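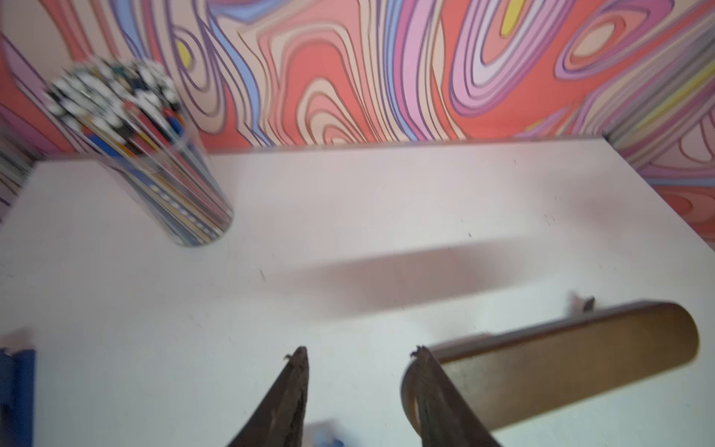
Golnar Rostami wrote in to ask whether the Furden kit can be set up by one person in an evening, or whether she should book Semaan's paid installation. One person can do it. The installer visit is worth the money if your bench is out of level or you need the cable run through a wall. Otherwise follow the steps below and keep the fee.

Setting up the Furden desktop arm for small-object pickup

The kit comes from Zorkimport with the arm, a wrist camera, two-finger gripper, power supply and the Arurine control software on a USB stick. I used version 2 of the software. Menus in the older release have different names, but the order of the steps is the same.

You will need
A flat table with clear space in front of the arm
Hex keys (the supplied ones are soft, so use your own)
A laptop with 8 GB of memory or better
A few household items to practise on

Step 1. Fix the base
Bolt the base plate down before you fit the arm. Tighten the bolts in a cross pattern and go over them a second time once the arm is on. If the plate rocks at all, shim it now. A rocking base will show up later as a grip that drifts to one side.

Step 2. Connect the camera
Plug the wrist camera straight into the laptop. It will run through a hub, but mine dropped out more than 13 times in one afternoon that way. Open Arurine, choose Devices, and wait for the camera to show a green status. Set the exposure to manual. Auto exposure shifts whenever the arm moves over a pale surface.

Step 3. Zero the gripper
Open the fingers all the way from the Jog panel and press Set Open. Close them with nothing in between and press Set Closed. Save the profile under a name you will recognize.

Step 4. Practise on an awkward shape
Boxes are too easy to tell you much. A wristwatch with the strap done up is a better test, as the case is heavy and the band is springy. Bring the fingers down on either side of the case and set the closing force to 6.
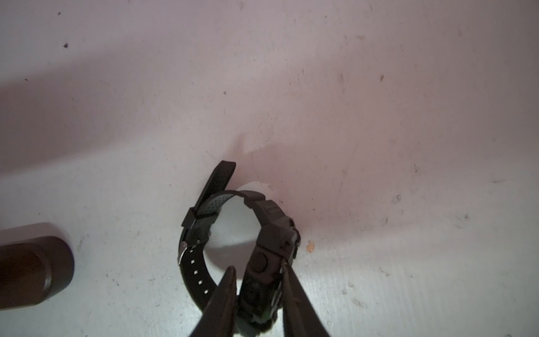
Raise the force one notch at a time until the item lifts without slipping. Write the number down. If you reach the top of the range and it still slips, go back to Step 3 and zero the gripper again before you blame the pads. Hard plastic and rubber need different settings, so make a profile for each.

Step 5. Add larger items
Move on to desk items such as a stapler. Lay it at an angle to the arm and use the Rotate slider to line up the wrist before closing. Approach slowly with the fingers wide open. Anything long should be gripped near its balance point, or it will swing when it leaves the table.
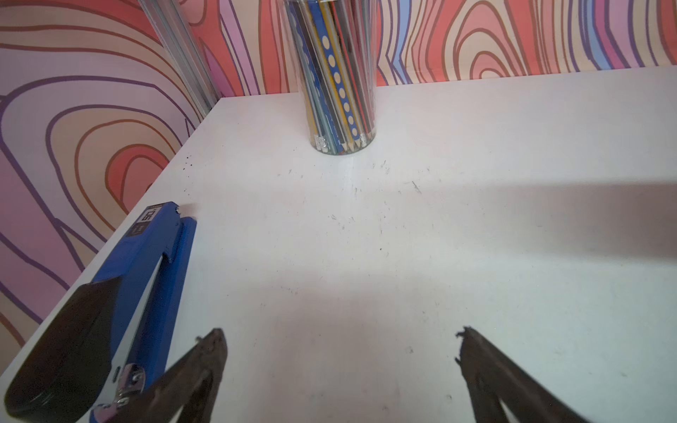
Step 6. Set the home position
Jog the arm to a spot where the fingers are open and clear of everything, then press Save Home. Run the Return Home command from several places and watch for anything in the way. Simin Akbari tells me her kit arrived with a home position already stored that was far too low, so check yours even if the software says it is done.

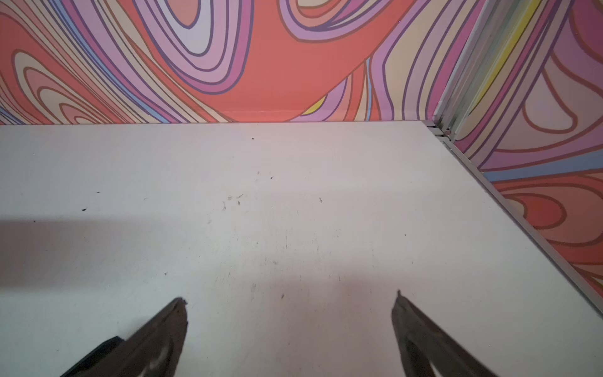 Gripper open, nothing held.

Troubleshooting
Fingers close unevenly: repeat Step 3, then check the set screw on the finger mount.
Camera freezes: change the cable first.
Arm stops partway: the force limit is set too low for the item.

Replacement finger pads are sold in pairs through Zorkimport. My last order took until February.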